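Recording pick and place demos: the quick version

Skodora project notes, bench 2. Updated April 2024

Written in a rush between sessions, so fragments. If you've done teleop before, skip to the checks.

What we're after: 200 good episodes of fruit into a soft pouch. Good means usable, which is a different number from recorded. Last task we recorded 436 and threw out 71 of them, nearly all for things you can catch in the first minute.

Before you start

Power up the arm, let it home, hands clear. Start the recorder second. If you do it the other way round the joint stream starts with a jump and the whole file gets rejected by the importer.

Check both views, wrist and fixed. Look at the live picture, don't trust the green light. Wipe the wrist lens, fingerprints get on it every time someone changes a fingertip.

Tug the cable gently. It needs enough slack for the wrist to turn all the way over and not so much that it drags things along the mat. Cable ties snug. Retie if the wrist bundle shifts at all, becuase a moving bundle changes the wrist view halfway through a batch.

Laying out the task

Grid mat flat, pushed up to the wall. Tray, fruit, pouch. Nothing else inside the working area.

Move the tray between episodes. Turn it as well. Leave it square to the grid every time and the policy learns the grid. We did this in October and the first model was hopeless the moment anyone nudged the tray — a week of recording gone.

Same with the pouch. Open it, drop it, leave the folds as they land. Resist tidying. Do check that the mouth is open enough to take a fruit, otherwise you are recording a different task.

Fruit: swap them about. Stickers can stay on. Put them touching in some episodes and apart in others, touching is harder and we never have enough of it.

Recording one episode

1. Arm to the start pose. Not exactly the same one each time, a hand's width either way is fine.
2. Press record, count one, then move.
3. Go to the fruit at a steady speed. Slow down for the last bit.
4. Close, pause briefly, lift straight up until it's clear of the tray wall.
5. Across to the pouch, lower, open. Don't drop from height, they roll.
6. Back off, stop moving, press stop.

Fumbled the grasp? Carry on and recover, then tag it "recovery". Those are worth having. Knocked the tray over, bumped the wall, had to reach in by hand — bin it there and then. Do not leave it for whoever sorts the files.

Speed

Most common fault in the Dreltombridge batches. People get comfortable and start whipping the arm about, and the wrist frames turn to mush. Some blur is fine and you won't avoid it on the way across. Blur at the moment of closing is the problem, the model has nothing to line up with. If you can't see where the fingers are against the fruit when you play it back, redo it.

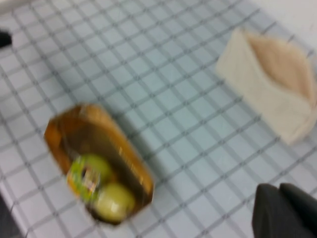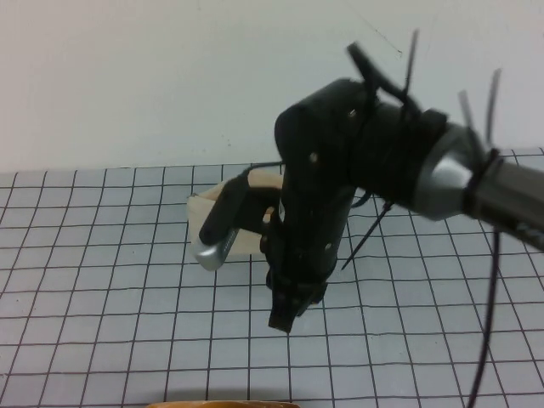
Wrist view first, then the fixed view. Same bench, same session.

Tagging

Straight after each episode, while you remember. 4 tags only: clean, recovery, fail, unsure. No new ones please. The Chareonsuk set came over with a tag for everything and took longer to merge than it did to record.

Add a note if anything changed: new fingertip, lights, camera knocked. One line will do.

Every so often play back an episode from start to end in both views side by side. If they drift apart in time, stop and restart the recorder, then bin back to the last one that matched.

Copy to the Bristetti drive before you switch off. Check the file count matches on both ends. Then power down the arm, recorder last.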